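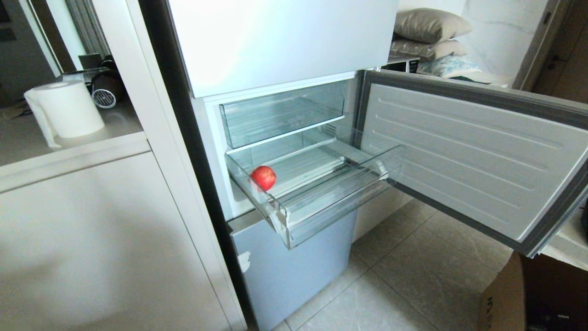 *Middle compartment open, lower drawer part way out, apple at the left end.*

Tuesday, February 2, 2021

Fridge task, Brimdale kitchen. Drawer pull fault again. Writing it down now before it gets filed under "gripper slip" like the last lot.

What happened: arm went for the lower drawer, got hold of the lip, pulled, and the drawer came out crooked and bound up. The controller kept pulling. Force climbed past the soft limit and stayed there, no stop, no warning on the console. I hit the e-stop by hand. Drawer runner has a fresh scuff on one side, no crack that I can find. Arm is fine as far as I can tell, but I want the wrist checked before anyone runs it at full speed.

The log says "task complete." I don't know what to do with a log like that. The success check looks at how far the gripper has moved back from its start point, and the gripper moved back far enough, so we got a pass. It says nothing about the drawer. How many of the September passes were the same thing? I went back through the runs I still have force traces for and found 2 more with the same climb at the end, both scored as good.

The Ziltberg people's theory is that the clear plastic throws off the depth reading and we grab too far to one side. Maybe. It's a nice story and the depth map over the drawers is ugly, I'll give them that. But I ran 8 pulls with the grasp point typed in by hand, dead center, depth ignored, and still got 2 that went crooked. So depth can't be the whole of it. My money is on the pull direction. We take it from the fridge body, and if the base is parked a little off square we are dragging the drawer sideways the whole way out. I haven't proved that either.

The part that bothers me more is the limit. The Gevero config has the soft stop set at 60 N, and the trace sits above that for most of the pull. Either the limit isn't loaded in drawer mode or something resets it when the mode changes. I was told last fall that this had been fixed. I can't find the change.

Until it's sorted:

- no drawer pulls without a hand on the e-stop
- half speed only
- nobody inside arm's reach, and that includes leaning in to straighten the drawer
- don't count "task complete" as a pass, look at the drawer

To do:

- print the active force limit at every mode switch
- square the base to the fridge with the tape marks, repeat the hand-set pulls
- same again with the base turned on purpose, see if it gets worse
- pull the Ranjbar build and check whether it stops where it should
- wrist check

Not updating the success rate on the board. I don't believe the old number and I don't have a new one.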